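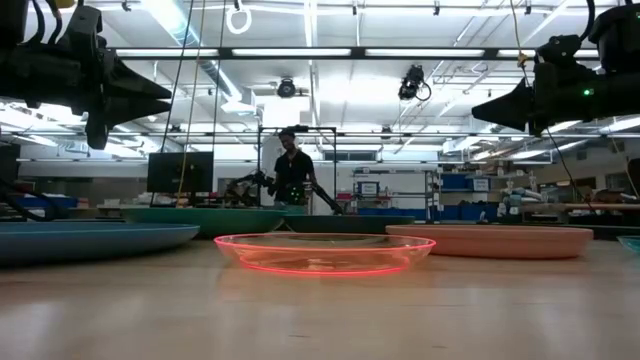

4. Enregistrer des démonstrations avec le poste à deux bras

Cette section décrit l'enregistrement d'une série de démonstrations pour la tâche « assiettes » : prise, empilage et tri par couleur. Elle suppose que le poste est monté et que l'étalonnage des bras a été fait selon la section 3. Le logiciel d'enregistrement Utell doit être installé sur l'ordinateur du poste, avec un compte opérateur ouvert.

Vocabulaire. Une « prise » est un enregistrement continu, du signal de départ au signal de fin. Une « série » regroupe les prises faites avec la même consigne et le même jeu d'objets. Les séries sont ensuite déposées dans la base Barreto, où elles servent à l'entraînement.

4.1 Préparer la table

1. Débarrassez la zone de travail de tout ce qui ne figure pas dans la consigne. Les outils et les boîtes restent sur les étagères.
2. Essuyez le plateau avec un chiffon sec. N'utilisez pas de produit lustrant : il renforce les reflets de l'éclairage sur le bois.
3. Disposez les assiettes selon la consigne affichée par Utell. Pour les consignes de type « dispersé », les assiettes peuvent se masquer en partie les unes les autres dans la vue de la caméra. Ne les écartez pas pour obtenir une image plus lisible.
4. Vérifiez qu'aucune assiette ne dépasse du plateau.
5. Contrôlez le passage des câbles et des cordons au-dessus des bras. Ils doivent rester assez lâches pour suivre le mouvement sans descendre jusqu'à la table.

Note – Les assiettes transparentes demandent une attention particulière. Leur bord peut paraître lumineux ou teinté selon l'éclairage et la couleur des objets voisins. Une consigne qui comporte une assiette transparente doit être enregistrée à plusieurs positions de cette assiette, y compris au centre de la table. N'y collez ni ruban ni pastille.

Note – Les assiettes très foncées se confondent facilement avec les pinces noires dans l'image. Avant de démarrer, regardez la vue de contrôle et assurez-vous que l'extrémité des deux pinces se distingue encore.

4.2 Mettre les bras en position de départ

1. Mettez les deux bras sous tension à partir du boîtier Delell.
2. Attendez que l'état « prêt » s'affiche pour chacun d'eux dans Utell.
3. Prenez les commandes et amenez les pinces de part et d'autre de la zone de travail, au-dessus des assiettes, sans les toucher.
4. Ouvrez puis fermez chaque pince 3 fois. Le mouvement doit être franc et sans à-coups.
5. Validez la position de départ. Elle sera rappelée avant chaque prise de la série.

ATTENTION – Ne passez jamais la main entre les pinces lorsque les bras sont sous tension, même pour redresser une assiette. Mettez d'abord les bras en pause, replacez l'objet, puis reculez avant de reprendre.

ATTENTION – Si d'autres postes fonctionnent dans la même salle, prévenez leurs opérateurs avant la mise sous tension. Les arrêts d'urgence ne sont pas reliés entre eux : chaque bouton ne coupe que son propre poste.

4.3 Enregistrer une prise

1. Lisez la consigne en entier, par exemple : « poser l'assiette verte sur l'assiette bleue avec le bras gauche ».
2. Appuyez sur la pédale. Un signal sonore indique le début de l'enregistrement.
3. Exécutez la tâche à vitesse régulière. Saisissez les assiettes par le bord, une pince de chaque côté de la paroi.
4. Utilisez le bras indiqué. Si la consigne laisse le choix, prenez le plus proche de l'objet.
5. Une fois la tâche terminée, écartez les pinces et restez immobile environ 2 secondes.
6. Appuyez de nouveau sur la pédale, puis attribuez une note à la prise : « réussie », « corrigée » ou « à rejeter ».

Une prise « corrigée » est une prise où l'objet a glissé ou a été mal saisi, mais où l'opérateur a rattrapé l'erreur sans interrompre l'enregistrement. Ces prises sont utiles au modèle et doivent être conservées. N'en provoquez pas volontairement, sauf si la consigne le demande.

Rejetez la prise dans les cas suivants :
– une main ou un avant-bras est entré dans la zone de travail ;
– un câble a touché un objet ;
– une assiette est tombée de la table ;
– le mauvais bras a été utilisé ;
– l'une des vues s'est figée, même brièvement.

4.4 Varier les dispositions

Le modèle apprend mal à partir de prises trop semblables. Après 9 prises avec la même disposition, Utell affiche « Changer la scène » et bloque la pédale.

1. Mettez les bras en pause.
2. Déplacez toutes les assiettes, y compris celles que la consigne ne mentionne pas.
3. Changez au moins un recouvrement : une assiette qui en masquait une autre doit se retrouver dégagée ou derrière.
4. Confirmez à l'écran. La position de départ est rappelée automatiquement.

L'arrière-plan n'a pas à être dissimulé. Les étagères, les écrans et les personnes travaillant à d'autres postes peuvent apparaître dans la vue fixe. Toute personne susceptible d'être filmée doit avoir signé le formulaire d'accord remis par Bomham.

4.5 Clore la série

1. Ouvrez l'onglet « Série » et vérifiez le nombre de prises retenues. L'objectif pour la tâche « assiettes » est de 2000 prises, toutes consignes confondues.
2. Relisez les prises notées « corrigée » et complétez le champ de commentaire.
3. Lancez le dépôt vers Barreto. Ne fermez pas la session avant l'affichage du numéro de dépôt.
4. Ramenez les bras en position de repos et coupez l'alimentation.

Si le dépôt s'arrête avec le code 2452, l'horloge d'une des caméras est décalée par rapport à celle des bras. Les fichiers ne sont pas perdus. Refaites la synchronisation (section 3.6), puis relancez le dépôt depuis le même onglet. Si le code revient, transmettez le journal à Sivaprasad Nambiar en précisant le nom du poste et celui de la série.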